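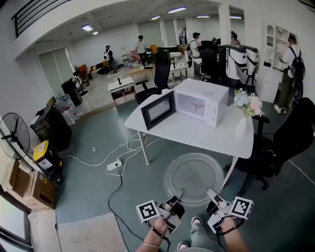
Peanut brittle in the microwave – worth it or not?

Tarkley Home Cooks > Candy & Sweets
Started August 2018 by hajni_s

hajni_s
Need brittle for my sister's shower. 9 bags, kraft paper, ribbon, the whole thing. My stove is a coil one that leans to the left and I've burned two batches on it already. Pot still soaking.

Aunt swears by the microwave. Sugar and corn syrup in a big glass bowl, cook, stir, peanuts, cook, butter, baking soda, done. She can't tell me times. "Till it looks right." Thanks, Aunt.

So has anyone here done it and does it stay crisp? Shower is outdoors and it's sticky out.

Hajnalka

fodor_g
Don't. Sorry. Candy is temperature, and you can't keep a thermometer clipped in there while it runs. 300 on the stove, pull it, pour it. Anything under that is chewy and sticks to your teeth. Borrow a burner if yours is bad, a cheap plug-in one is fine.

pecan_sabina
Gergely you say this every time lol

Been making it in the microwave 20 years. Half the people on this board have eaten it at the Ilov swap and asked for the recipe. Mine:

1 cup sugar
half cup light corn syrup
1 cup raw peanuts
pinch salt
tablespoon butter
teaspoon vanilla
teaspoon baking soda

Sugar, syrup, peanuts, salt in a big heatproof glass bowl. Much bigger than you think. High 4 min, stir, high 3 more. Should be pale gold. Butter and vanilla in, stir, high 1 to 2 min and WATCH it. Then soda, stir fast, it foams up, dump on a greased sheet. Dont spread it thin with a spoon, tip the pan and let it go.

That's 9 minutes tops and mine's an ordinary household one. If yours is strong take a minute off the middle part.

fodor_g
And if hers is weak she gets taffy. That's my whole point. Times from one person's kitchen mean nothing in another one.

pecan_sabina
So you make one test batch. A cup of sugar. It's not the moon landing

hajni_s
OK what does "pale gold" mean though. Honey? Apple juice?

pecan_sabina
Apple juice before the butter. Honey after. If it's maple syrup you've gone too far, but some people like that. My husband does.

oceane_z
Cold water test!! Why does everyone forget this. Glass of cold water, drip a bit of syrup in from the spoon, wait a second, fish it out. Snaps = ready. Bends = more time. No thermometer needed. My grandmother never owned one.

Also you CAN use a thermometer, just open the door and stick an instant one in the bowl between rounds. Just don't leave it in when you start it up again.

Océane

fodor_g
By the time you've opened the door, probed it and read it the syrup's dropped ten degrees. But fine, yes, the water test works. I'll give you that one.

hajni_s
Did a batch! Apple juice, honey, water test snapped. Foamed like crazy. Poured it, cooled it, cracked it and it was perfect.

Next morning – sticky. Bendy at the edges. It was in a bowl with a dish towel over it. Undercooked?

fodor_g
Undercooked.

oceane_z
Towel!!

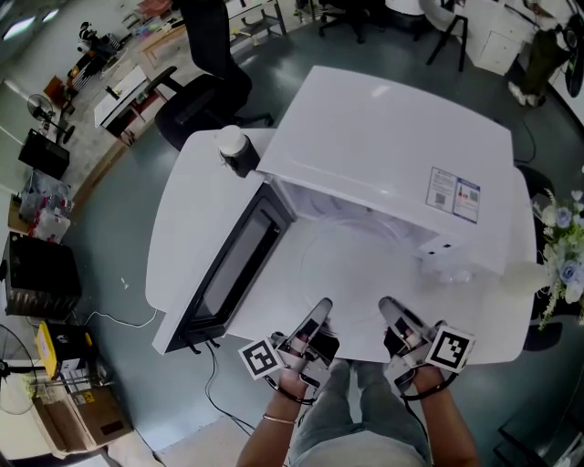
Magdy Lahlou
Moderator, Candy & Sweets

Going with the towel. If it snapped when you broke it up, it was cooked. Sugar pulls water out of the air and a dish towel does nothing to stop it. On a muggy night a bowl of good brittle goes tacky by breakfast, stove or microwave, same thing.

What to do:

Let it cool all the way first. Bag it even a little warm and you've locked steam in with it.

Then straight into something airtight. Jar with a tight lid, or a tin with wax paper between layers. Kraft bags on their own are no good for this. Put the pieces in a clear bag first, tie that shut, then in the paper.

No fridge.

Make it the day before the shower if you can. Two days is ok if sealed.

Other thing, for safety more than anything. Bowl comes out hotter than people expect, handle too. Dry mitts, both hands, dry board to set it on. Never a wet counter, hot glass can crack. And no plastic bowls please, we had a thread about that in March and it was not pretty.

Gergely, you're right that times don't carry over between ovens. Sabina's still right that a test batch sorts it.

pecan_sabina
I'll take it

fodor_g
I still say stove. Better color. You can see whats going on.

hajni_s
Ok so clear bags inside the paper. Can I double the recipe? 9 bags is a lot of rounds

pecan_sabina
No no no. It boils over and the middle cooks slower than the edge. Single batches. Wash the bowl in hot water between, the sugar melts right off.

oceane_z
Agree, never double. Half pecans is nice btw if you have someone who's bored of peanuts. Add those later though, they scorch.

hajni_s
Got the clear bags at Pacheco's, last pack. Doing four batches tonight, rest in the morning. Is salted butter ok, it's all I have

pecan_sabina
Yep. Skip the pinch.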